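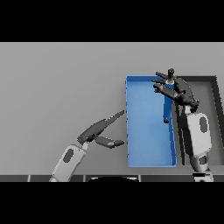
Figure 3. The simulated Tavunel cell. The right hand holds the blue object in the blue tray; the left gripper is open beside the tray's left wall.

4.2 Setting up and maintaining the simulated cell

Every policy in this paper was trained and tested in one bimanual cell, which we call Tavunel. We spent far more time on its setup than we had planned, and it turned out to be some of the most rewarding work in the project. This section covers how the cell is put together, how we check it, and what we had to repair along the way. Figure 3 shows the cell during a grasp in the blue tray, with the dark gray tray to the right.

The cell runs in the Fato simulator. Its physics step is 1000 Hz and the arm controllers run at 499 Hz. The odd controller rate is deliberate. At an even divisor of the physics rate, both arms sent their commands on the same steps, and small ringing motions in one wrist lined up with those in the other. Moving the controllers off that grid broke the pattern at once, and it was a real pleasure to see the joint plots go quiet.

Tray placement is set relative to the robot base, never to the tabletop. Our first version did the opposite. When we lowered the table in February to give the elbows more room, the trays moved with it and the stored approach poses did not, so the fingers closed above the objects. Now a single file holds the base frame, the table height, and the pose of each tray, and the approach poses are rebuilt from that file whenever it changes.

The tray walls needed the most care. They are thin, and in early builds a fingertip pushed hard against one could pass through it between two physics steps. We replaced the single collision mesh with 2 parts per wall, an inner slab and an outer slab, both thicker than the wall that is drawn. The drawn wall stays thin, so the policy's view of the tray did not change. Some speckling still shows along the left wall of the blue tray in Figure 3. We left the renderer alone here, as all our demonstrations had been recorded with it.

Friction on the fingers was tuned with a hold test. The right hand grips the object near its upper section, lifts it clear of the tray floor, and holds it for 200 control steps while we log slip at each contact. We love this test — it takes seconds to run and it catches nearly everything. One day it flagged a sudden rise in slip that we traced to a joint limit in the lowest finger, which had gone back to its default value after a model update. The Okoth hand package now checks its limits against a saved copy at load time.

Both grippers are zeroed before each batch of episodes. The left jaws open fully, the right fingers extend, and the encoder offsets are compared with those from the last batch. If an offset has moved, the batch does not start, and the log names the joint.

All of these checks run from one script, released with the Lalton task files. We would be delighted to see it adapted to other cells. The hold test in particular should carry over with little more than a new object model and a new grip height.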